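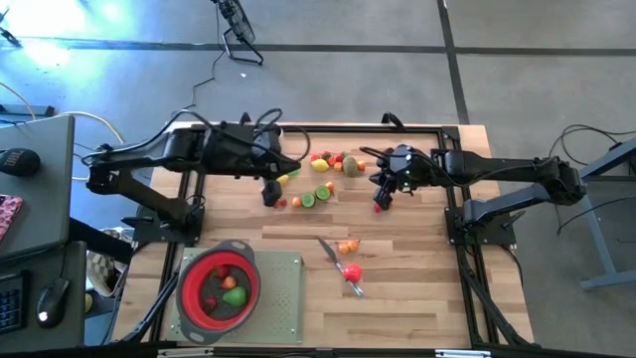

Yolanda Villalobos calls play fruit "the one toy that ends up in every house whether anyone asked for it or not," and the claim is hard to test. Play fruit, also sold as toy fruit or pretend fruit, is a class of imitation produce made for children's pretend cooking and shop games. Lemons, strawberries, oranges and kiwis are among the usual kinds.

Materials

Most sets are molded plastic, painted or turned wood, or stuffed felt. Sellers often describe wooden fruit as longer lasting, but they seldom say how this was measured. Paint chips, and felt holds on to dirt.

Cutting sets

Some pieces come apart into halves held together by hook-and-loop dots or magnets, and are "cut" with a blunt toy knife. The Spanish maker Ortuño is sometimes credited with the idea. The credit rests on a single trade catalog, and similar pieces from Brekiler may be older.

Scale

Sizes are rarely consistent. A strawberry may be close to life size while the orange next to it is much too small - a mismatch that catalogs tend to pass over.

Claimed benefits

Packaging for the Rikeo line promises better counting, color naming and eating habits. The last of these is the weakest. Handling a toy kiwi is not the same as tasting one, and the 42-page booklet sold with the set names no study.

See also: Play food, Toy kitchen

Last edited 06/11/2024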